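읽는 시간 3분

자취생 욕실·화장대의 '마지막 한 펌프' 문제: 다 쓴 용기는 언제 버려지는가
생활과 소비 수업 기말 프로젝트 보고서
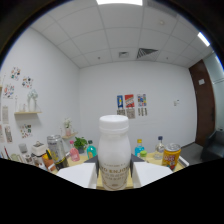
다 쓴 통은 버리면 되지 그게 무슨 연구 주제냐는 말을 중간 발표 때 들었다. 뒷자리에서 나온 말이었고, 강의실의 절반쯤이 고개를 끄덕였다. 우리 조는 상처를 받았지만 주제를 바꾸기에는 이미 설문지를 돌린 뒤였다.

1. 왜 이걸 했나
조원 세 명이 모두 자취를 한다. 첫 회의에서 각자 방에 남아 있는 거의 빈 용기를 적어 보기로 했는데, 합이 9개였다. 샴푸, 로션, 주방 세제, 정체를 잊은 것 하나. 새 제품을 이미 뜯어 놓고도 옛날 통을 치우지 않는 이유를 서로에게 물었고, 아무도 제대로 답하지 못했다. 그래서 남들에게 물어보기로 했다.

2. 방법
학교 근처 원룸 건물 Garkix와 Cilau에 사는 학생 47명에게 설문을 부탁했다. 끝까지 답한 사람은 36명이다. 나머지 응답자는 주관식 첫 문항에서 사라졌다. 문항은 "현재 거의 다 쓴 용기가 있는가", "왜 안 버렸는가", "언제 버릴 예정인가"였고, 마지막 문항은 지금 생각하면 좀 추궁하는 말투였다.
따로 조원들이 3주 동안 사용 일지를 썼다. 10월은 중간고사 기간이라 일지의 문체가 갈수록 짧아진다. 뒤쪽은 "씀", "안 씀"만 남아 있다.

3. 결과
가장 많이 나온 이유는 "아직 남아 있어서"였다. 얼마나 남았는지 묻는 문항은 없었는데도 몇몇은 여백에 "진짜 조금 있음"이라고 적어 주었다. 두 번째는 분리배출이 귀찮다는 것이었다. 펌프 안에 금속 스프링이 든 제품은 어디에 버려야 하는지 모르겠고, 안을 헹구자니 거품이 끝없이 나온다. 통이 예뻐서 남겨 둔다는 답도 있었다. 그런 통에 무엇을 담을 계획이냐고 되물으면 대체로 계획은 없었다.
버릴 시점은 "이사 갈 때"가 압도적이었다. Cilau 쪽 응답자 중에는 지난번 이사 때도 그 통을 같이 옮겼다고 쓴 사람이 있다.
물을 타서 쓰는 방법은 의견이 갈렸다. 샴푸는 괜찮지만 로션은 선을 넘는 일이라는 쪽이 많았다. 조원 한 명은 로션에도 물을 탄다고 일지에 적었고, 이 일로 회의가 한 번 길어졌다. 물이 섞이면 보존제 농도가 낮아져 변질되기 쉬우니 권할 방법은 아니다. 본인은 계속하겠다고 한다.

4. 리필 매장 방문
대안을 찾으러 리필 매장 Somboon에 갔다. 빈 용기를 가져가 무게를 재고 내용물을 채우는 방식이다. 문제는 빈 용기를 씻어서 완전히 말려 가야 한다는 점인데, 우리가 조사한 사람들은 바로 그 씻는 단계에서 멈춰 있는 사람들이다. 우리도 덜 마른 통을 들고 갔다가 구경만 하고 나왔다. 두 번째 방문에서는 세제를 샀다.

5. 한계
표본이 원룸 건물 두 곳뿐이다. 가족과 사는 학생은 빠졌고, 그 집에서는 누군가 통을 버려 주고 있을 가능성이 높다. 그 누군가를 조사했어야 한다는 지적을 받았고 맞는 말이다. 통계 처리는 공유 문서 Drillari에 정리했는데 시트 하나가 덮어써져서 성별 비교는 못 했다.

6. 제안
기숙사와 원룸 분리수거장에 용기 헹구는 수도를 하나 두고, 펌프 버리는 법을 그림으로 붙여 두면 좋겠다. 조원들의 용기 9개 가운데 제출일까지 버린 것은 3개다.

댓글

빈통수집가: 이사할 때 버린다는 거 저도 그래요. 두 번 이사했는데 아직 있음

ㅇㅇ: 로션에 물 타는 조원분 피부 괜찮으신가요

초록수세미: 펌프 스프링은 분리 안 되면 그냥 일반 쓰레기로 내라고 우리 동네는 안내하더라고요. 지역마다 다를 수 있으니 확인해 보세요

4조: 저희 조 주제보다 재밌어서 기분이 안 좋습니다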